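Threads > Robot software > Undard planner notes

Latest Threads Replies Saved

1/
Spent most of Thursday on Undard, our arm planner, at the bench in Skirkunville. Short thread on what changed, mainly so I can find it again.

2/
Old behaviour: Undard planned for both arms every time, even when only the right one had a job. The left arm's joints went into the same search, so a plain right-hand reach took far longer to plan than it should have.

3/
The start pose we plan from has both grippers open, just off the near side of the table. It's saved by name in the config now. Before this it was a list of joint values pasted into three different scripts, and two of them disagreed in the last decimal place.
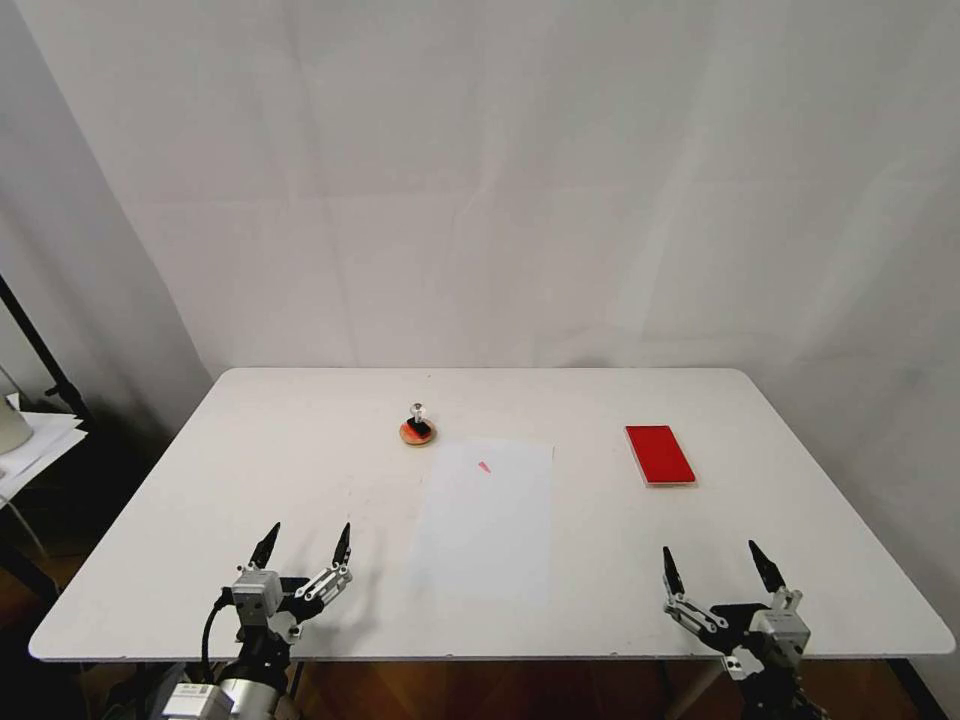
Both grippers open at the near edge, with the peg on its orange-red disc, the paper and the red rectangle on the table.

4/
The paper gave Clevo some trouble. Clevo is our perception node: it finds the table plane, then groups whatever stands off it. White paper on a white table has almost no height, so Clevo kept adding and dropping it between updates. Each time it did, Undard threw away its plan and started again.

5/
Fix for that: flat regions below a height threshold go into their own layer. The planner can read the layer but a change there no longer forces a replan. The red rectangle is over the threshold and stays an obstacle.

6/
Next, the single-arm mode. You pass the arm name and the other arm is held at its current joints and treated as a fixed obstacle. The patch is 345 lines and a good part of that is tests. Median planning time for a right-arm reach is now 62 ms on the bench machine.

7/
The approach is split in two. First a pre-grasp pose short of the target, then a slow straight move in. The point of the first half is to have the hand turned towards the target, with the forearm clear of the red rectangle. The left hand stays open and upright.

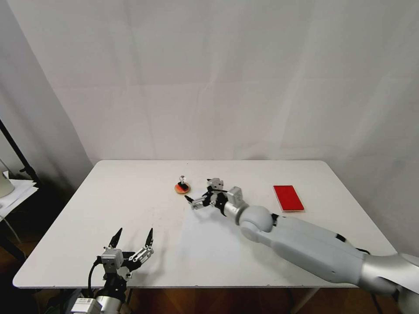 8/ Pre-grasp offset
This used to be measured from the palm. With the fingers partly closed, the longest fingertip sits well ahead of the palm, so the real gap was smaller than the number in the file. It's now measured from whichever fingertip is furthest forward in the commanded hand shape. If you have old configs, your offsets will need changing.

9/
Control side: the loop runs at 100 Hz and I've left that alone. What I did change is how a new plan gets handed over. Atallah (the trajectory runner) used to swap at the next tick regardless of velocity. It now blends over a short window, and refuses the swap if the two plans are too far apart at the join.

10/
Refusals go in the log with both plans attached. Please don't turn that off to save space – it's the only way I can work out what went wrong afterwards.

11/
Round, low targets are the awkward case. Clevo fits a circle and takes the centre, but a different colour at the rim can make it fit the inner edge and come back with a radius that's too small. I've switched the fit to use depth first and colour only as a tie-break.

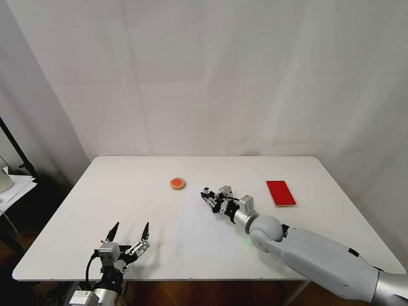 Posted by the Undard maintainer | Skirkunville bench | 4.40 pm

12/
For that last one, the tan rim and the reddish-orange face are just the sort of thing I mean. The right gripper is short of the target, off to its right and slightly nearer the front of the table.

13/
I replayed the new fit over a saved log of 1,416 updates. The centre holds steady. The radius still wanders when the hand comes between the camera and the far side of the circle, so I freeze the radius once the arm passes the pre-grasp pose. Crude, but it'll do for now.

14/
Still open:
– Clevo drops the table plane for a few updates after a restart
– no two-arm tests against the new flat layer
– the config migration script doesn't touch fingertip offsets yet

15/
Branch is up for review. If you run the left arm on its own, try that first, as all my testing has been on the right.

Contact | Copyright Undard project | Back to top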